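Speaker notes - Cleaning validation for shared food-contact surfaces
Nuslow process hygiene track, April session, second slot after the break

Slide 1. Title
Leave up while people sit down. Handout is on the side table. Acoustics are poor past the middle rows, so use the lapel mic and stay left of the lectern.

Slide 2. Scope
Covering open surfaces only: counters, benches, bowls, hand utensils. No closed pipework, no CIP. Anyone who came for CIP wants the Brutent talk in the other room.
Two pictures on this slide. Leave both up for a few seconds and move on.

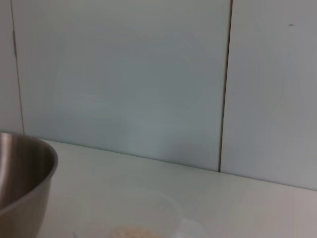
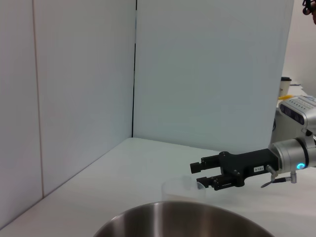
Slide 2: pale work surfaces, with a steel bowl (first) and a clear plastic cup (second).

Slide 3. Clean, sanitized, validated
Three separate claims.
Clean: visible and measurable soil removed to a stated limit.
Sanitized: microbial load reduced to a stated limit, on a surface that is already clean.
Validated: written evidence that the procedure reaches both limits every time it is run as written.
Most sites can show the first. Many assume the second follows. Ask for a show of hands on the third, do not comment on the result.

Slide 4. Why soil comes first
Protein and fat films consume sanitizer. Hypochlorite in particular loses available chlorine on contact with organic matter. A correct concentration in the bucket says little about the concentration at the surface if the surface was only wiped.
Starch is the other problem. Thin starch films dry clear and are missed under overhead light. Inspect with a flashlight held low, nearly parallel to the surface.

Slide 5. The data set
Source is the Sitthichai site, all shifts. 3,316 swab results in the set, taken from 76 fixed sampling points. Method was ATP with periodic plate counts at the same points.
Mention that ATP and plate counts do not convert into each other. ATP reads residue of biological origin, living or not. Plate counts read what grows under the chosen conditions. A point can pass one and fail the other, and the slide shows that it happens in both directions.

Slide 6. Failures
347 results over the action limit. Go to the bar chart.
Failures group at geometry: rolled rims, the joint where a counter meets the wall, handle attachments, undersides of lips. Flat open areas are a minor share.
Point to make: a sampling plan built on flat areas will report a good program. The swab is easy to run on a flat area and so flat areas get swabbed. Rewrite the plan from the geometry outward.

Slide 7. Contact time
Label contact time on the sanitizer used was 60 seconds. The surface has to stay visibly wet for the full period. Spray and immediate wipe does not meet it.
Staff were not ignoring the instruction - the written procedure gave the dilution and left out the time. The time was on the drum, in the chemical store, behind a door.
Show the revised card. One line for dilution, one for time, one for rinse or no rinse.

Slide 8. Wundex trial
Wundex wipes were run against the spray bottle method on the same points. Keep this short. Results favored the wipes on rims and joints, no clear difference on flat areas. The trial was small and covered one product type, so do not present it as a recommendation. Cost table is in the handout only.

Slide 9. Writing the limit
Set the action limit from your own baseline. Clean the point by the best available procedure, swab it, repeat over several shifts, and work from the spread. Limits copied from a meter manual were set on someone else's surfaces.
Old scratched plastic will not reach the baseline of new plastic. Replace it or give it its own limit, and record which was done.
Revisit limits when the swab lot, the meter or the detergent changes.

Slide 10. Records
Minimum fields: point ID, time, reading, limit in force, action, re-swab reading.
The re-swab field is the one left blank. Software can block the entry from closing. On paper, print the box directly beside the first reading so that a blank is obvious at review.

If short of time: drop slide 8, then the second half of slide 9. Do not drop slide 7.

Likely questions
- Allergens: ATP is not an allergen test. Use a specific protein test and validate separately.
- Hot water alone: possible, needs temperature at the surface and time at that temperature, both recorded.
- Swab frequency: depends on failure history at the point. Start high, reduce on evidence.
- Slides: same file as the handout link, minus the cost table.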